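Home Shop Socks and Slippers Care Guides Delivery Contact

Janero Fleece House Sock, light gray

29th August, by Eusebio Agudelo

The Janero is the sock we sell most for wearing inside the house. It is a fleece sock with a brushed surface, made for people who walk on cold floors in the morning and do not like the feeling of a slipper. Ulises Paucar designed the first version for our small shop in Altenau, where the winter is long and the floors of the old houses are mostly tile. The present version has a longer leg and a flatter seam at the toes, two things our customers asked for many times.

What it is made of

The fabric is polyester fleece with a small part of elastane, so the sock stretches over the heel and comes back to its shape. The brushing is done on both sides. The outside is fuzzy to the touch and the inside is a little shorter in the pile, which helps the sock not to turn around the foot. We buy the fleece from Taipe in rolls, and each roll is checked for color before cutting. Small differences between one delivery and the next are still possible, mainly in the gray. If you want several pairs in exactly the same shade, please order them together.

The sock has no rubber dots on the sole. On a polished wooden floor it can slide, so please take care on stairs. For a sock with grip, see the Stonetti model, which has the same leg and a silicone sole.

Sizes

The Janero comes in 4 sizes: small, medium, large and extra large. If you are between two sizes, take the bigger one for sleeping and the smaller one for walking. The fleece is thick and the sock is not intended for use inside shoes. Some customers wear it in rubber boots in the garden, and they tell us it works well when the boot is one size larger.

Packs

Single pair, light gray
Pack of 2 pairs, light gray
Box of 12 pairs, for guest houses and holiday apartments

The box is sent without the paper bands – you receive the socks folded in pairs and ready for the drawer.

Washing and drying

Wash at a low temperature with the inside turned out. Do not use fabric softener, it makes the pile flat and the sock loses a part of its warmth. Dry in the air, away from the radiator. A dryer on the gentle program is possible but the pile will become shorter with time.

Before the first wash, lay the sock on a table and brush it with your hand in one direction. Loose fibers from the cutting come away easily. A little fluff on dark clothes is normal during the first days.

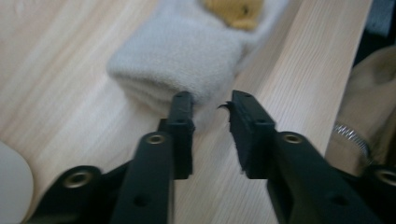 Folding and storing

Put one sock on top of the other with the heels on the same side, then fold once at the ankle. We do not recommend rolling them into a ball, as the elastic part of the leg stays stretched. In summer keep them in a cotton bag, in a dry place.

Returns

Unworn pairs can be sent back until the end of March for all orders made in the winter season. Please include the order number. For a fault in the seam we replace the pair, also when it was already washed.

Contact | Terms of sale | © Janero, Altenau | Back to top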